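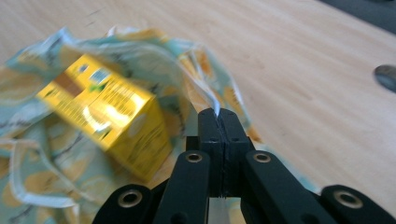

Flaltmont Manipulation Group
Minutes of the demonstration work meeting
Friday, August 20, 2021, 10.00, Gernon building, bench room

Present: Asif Tarar (chair), Ching-wen Tu (minutes), two operators from the day shift, one representative of Mudov by telephone for items 3 and 4.
Apologies: none received.

1. Minutes of the previous meeting
Agreed with one correction. In item 5 the jaw pads were recorded as replaced. They had been ordered at that point and have been fitted since.

2. Recording totals
Ching-wen reported 3,141 hand-held demonstrations on the server, across all tasks. Of these, 1,767 have passed the automatic check for tracking loss and 1,723 have also been passed by a person. The remainder of the 3,141 are either waiting in the queue or have failed the check. The two groups are not separated in the weekly report. Asif asked that they be separated from the next report onwards.

The difference between the automatic and the manual figure was discussed. Most of the rejections by hand were for recordings started with the jaws already closed, or stopped before the jaws had opened again. Neither fault is detected by the present script.
Action: CT to add a check on jaw width at the first and last moments of each recording.

3. Box and cloth task
The task uses a yellow carton and a thin printed cloth on the wooden table. The operator works with the hand-held gripper and the arm is not powered.

The following points were raised.

3.1 Blur. When the tool is moved quickly the carton smears to the point where its print cannot be read, although the jaws stay fairly clear. Mudov asked whether the print matters to the policy. Asif replied that it does not for this task, but that the edges of the carton do, and these suffer as well. Operators are to slow down on the approach. No speed limit was set. A shorter exposure will be tried first, with the bench lamps turned up to compensate.
Action: AT to test exposure settings and circulate results.

3.2 Glare. The carton has a glossy face and reflects the overhead light strongly. Turning up the lamps under 3.1 will make this worse. It was agreed to try a diffuser before any change of carton. Mudov would prefer to keep the present carton so that the earlier recordings remain comparable.

3.3 Thin fabric between the jaws. With the jaws shut, only a narrow seam shows between them, and it is hard to tell from the wrist view whether a fold of cloth is held or is lying behind the tips. One operator said that she judges it by feel through the handle, and that information is not recorded. Current sensing on the powered gripper was suggested as a substitute at run time. Ching-wen pointed out that this would give the policy a signal it never had in training. Left open.

3.4 Starting state of the cloth. The instruction sheet says "crumpled", and the two shifts read this differently. The day shift drops the cloth from above the table, while the evening shift pushes it together from the sides. Both methods will be kept, and the method used will be entered in the log.
Action: CT to add the field to the log form.

4. Remote control comparison
Mudov asked for the same task to be shown by remote control, with the leader arm at the Au site. A first set of 14 runs was made. The operators found the cloth considerably harder than the carton, mainly through the delay on closing. Several runs were abandoned when the fabric slipped out during the lift. Asif considered the set too small to compare with the hand-held data and did not want a success rate quoted from it.

Mudov accepted this and asked that the runs be kept, including the abandoned ones. Agreed, provided they are stored apart from the training set and marked as remote.

The Mudov representative left the call after this item.

5. Tool wear
Play was reported in the linkage of the second hand-held tool, at the lower pair of pivots. It shows as a small difference between the jaw width when opening and when closing. The bushings were last changed in April. The tool is withdrawn until it has been measured against the first one. Recordings made with it this week stay in the queue.
Action: AT to measure both tools and report the difference in jaw width.

6. Any other business
The table marker sheet is to be taped down at all four corners. The calibration routine must be run after lunch as well as at the start of the shift.

The next meeting will be called when the exposure results have been circulated.

Minutes taken by Ching-wen Tu. Corrections to her in writing, please.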